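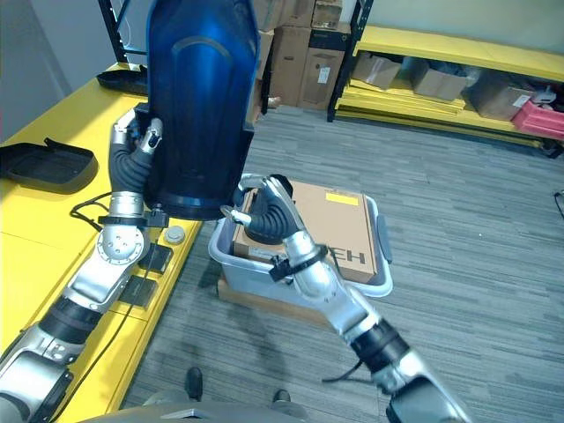

## Storage bin

A **storage bin** is an open or lidded container used to hold, sort and carry loose goods. Most modern bins are molded from plastic. They are used in homes, workshops, schools and warehouses, and are sold in a wide range of sizes and colors, gray being a common choice for general use.

### Form

The walls usually slope inward toward the base so that empty bins nest. A flared rim stiffens the top edge and gives the fingers something to grip. Many bins also have handle notches in the sides. Lids may be flat, raised or hinged, and some are sold separately.

### Use

Bins often hold smaller packages, such as cardboard boxes, which keep their own labels inside the larger container. A box with a slightly wider base than the bin floor will sit at a tilt - a common cause of wasted space. Bins kept at floor level may be set on a low pallet or board, on carpet as well as on concrete.

### Sizes

The Wirden range, often used in small workshops, has a standard bin 600 millimeters long and 189 millimeters deep. Its makers advise stacking no more than 4 when full. Storage writer Noeline Ruawai groups bins by how often they are opened, with daily bins left uncovered.

### See also

- Crate
- Pallet
- Tote box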